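March 10, 2025
By Maritza Guzmán

Progress report on the breakfast skills corner, Dirkutville day center

This report covers the work since the grant was confirmed. Most of the money set aside for small kitchen items has been spent, and the furniture budget has not been touched. Grigore Căpraru has the receipts and will send them separately.

We decided to begin with toast. Sun-ja Jeon asked the people who use the center which meal they would most like to make without help, and breakfast came up more than any other. Toast needs few items and can be set out on one table, so the steps can be worked through without anyone having to cross the room.

The toaster is a plain two-slot model with a black body and a steel top. We looked at a four-slot one as well, but it took up too much of the table and the extra slots would have gone unused. Two long slots are enough for one person's breakfast, and a slice can go in either one. 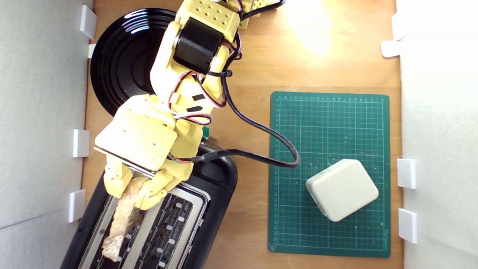

A slice going into the left slot, with the cord running off across the table and over the green mat.

The table has a light wooden top. We have set the toaster at an angle, which Melahat Gökçe prefers to having it square to the edge. The cord is the part of the layout we are least happy with. It is long and it loops over the work surface, and we would like it to run straight back and away from the hands. Umut Kahraman has priced a cord clip and a shorter run to the outlet. Neither needs extra funding.

Plates took longer to settle than expected. The first set we ordered from Bilgin arrived chipped and went back. We are now using a round black plate, kept just past the end of the toaster so that a slice has only a short way to travel. A pale slice is easy to pick out against black, and this matters for the three people in the group with low vision.

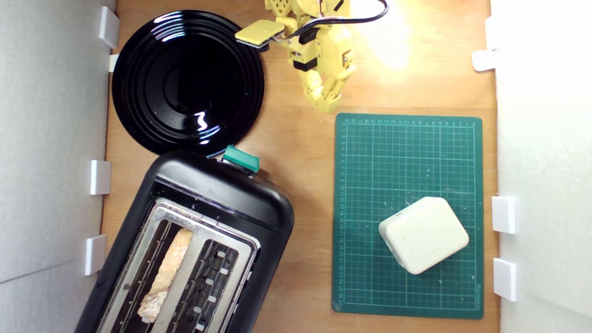
The lever was the other point raised at our last review. On this model it is green against the black housing, and people have found it quickly when told to look for the color. We plan to use the same approach for the kettle when we buy it – a bright handle or switch on a dark body.

Crumbs collect on the steel top and have to be wiped off once the toaster is cool. We have added this as the last step on the instruction card, which now has seven steps. Melahat thinks it could be cut to five and will try a shorter version with the next group.

Still to do before June: buy the kettle, fix the cord, and print the cards in large type. We are not asking for any change to the budget at this stage.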